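Opinion > Machines at Work > Teaching by hand

Steering is not teaching

By Dennis Hebden
Last updated: 5 Oct 2021
14 comments | 123 shares

I keep hearing that anyone can teach a robot now. Take the controls, do the job a few times, and the machine picks it up. I spent an afternoon doing this in a simulator with Elif Naz Gündoğdu, and I came away with a sore wrist and plenty of doubts. 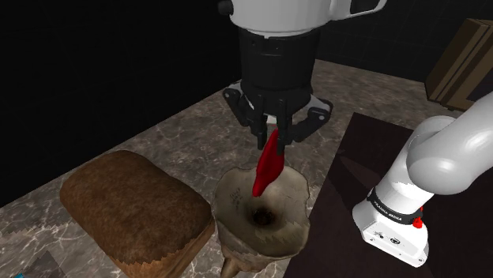 Chili over funnel, simulated kitchen counter.

My job was to put the pepper in the funnel by remote control. I recorded 30 runs. Elif kept 12.

What did those 12 contain? My habits, mostly. I come in high, I stop, I fuss over the angle. A person watching me would know the fussing was nerves. Why would a robot copying my moves know that?

Elif says more people and more runs will wash it out. Maybe. Or you get the average of everyone's bad habits. Before I believe the sales talk, I'd like to see the pepper moved, the funnel swapped for a mug, and the rejected runs published next to the good ones.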